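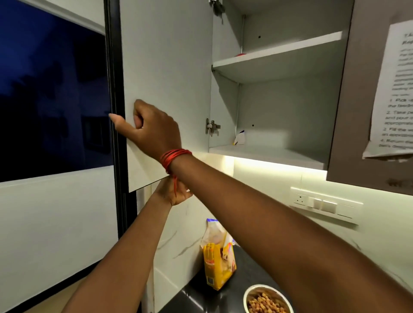

Remedios Rivera
Trainee, home tasks group, Maglaya

Feb 17, 2021

I want to write down the open day while I still remember it well. It was in the evening, in the apartment that Sutness uses for its demonstrations, and I went with two colleagues from my group. We were late because I had read the wrong bus line in the invitation.

The first part was a talk. The speaker explained that before a home robot can feed a dog, people must show the task many times, with their own hands, in a real kitchen. Until January they had collected 1,047 recordings of this kind. I had expected a smaller number. She said that most of them are of very short tasks, and that feeding a pet is one of the longer ones, with many places where a machine can fail.

Then we moved to the kitchen. The instructions are on a paper taped to a cabinet door, in a numbered list, so each person does the steps in the same way. Food, water, and at the end the bowls go back to their place. I know these steps from my own home, but I never thought of them as steps. I open the cabinet, I take, I pour. For the robot, the door alone is a problem: where to hold it, how hard to pull, when to let go. 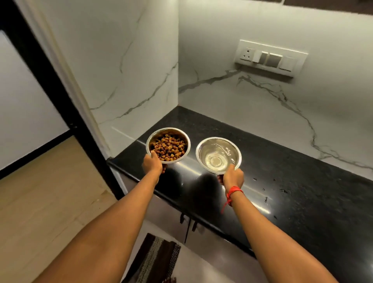 I asked about the water. Kibble is easier, the speaker said, for a gripper does not need to be so steady with it. With a full bowl of water the arm must be slow and the bowl must stay level. Clear water in a shiny bowl is also difficult for the cameras, and a black counter with reflections makes it worse. I wrote this in my notebook with two lines under it, as we have the same trouble at Maglaya with glass cups.

After that came the Geser, their robot arm. It carried an empty bowl from one side of a table to the other in 60 seconds. One man near me said that his dog would not wait so long. I laughed, but I also found it beautiful to watch, especially how it corrected itself before it put the bowl down.

There was tea afterwards and a young engineer from Bestex gave me her card. I must write to her this week and ask how they choose the gripper pads. Also I must return the visitor badge, which I found in my coat pocket when I came home.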